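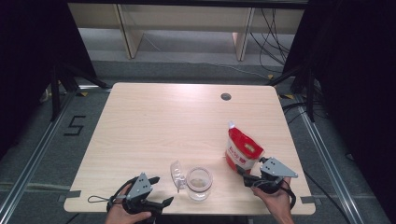

Unit 4: Packaging and Refills

Read before the next class. Bring your notes from February on shelf life.

A package has to hold the product, protect it, and tell the buyer what it is. Dry goods such as salt, sugar and rice mainly need protection from moisture. Oils need protection from light and air as well.

Rigid packs
Glass jars and metal cans keep their shape when stacked. Glass can be washed and used many times, but it is heavy and it breaks. Freight cost goes up with weight, so a glass pack costs more to ship than a pouch of the same volume.

Flexible packs
A pouch is usually made of layers of film. The outer layer carries the print and the inner layer forms the seal. A spout lets the user close the pack again. Layered film is hard to recycle because the layers do not come apart easily.

Case: Wareo
Wareo sold bath salts in a 500 g jar. It then added a refill pouch of the same size. The jar with its lid weighed 28 times as much as the empty pouch. Bhuiyan, its main retailer, gave the pouches 2 shelves next to the jars.

Terms to know
Headspace: the empty space between the product and the closure.
Barrier: how well a material keeps out water vapor, oxygen or light.
Primary pack: the pack that touches the product.

Written work is due March 31, 2020. Compare one jar and one pouch from your own kitchen, one page. Hand it in to Edith Ayala.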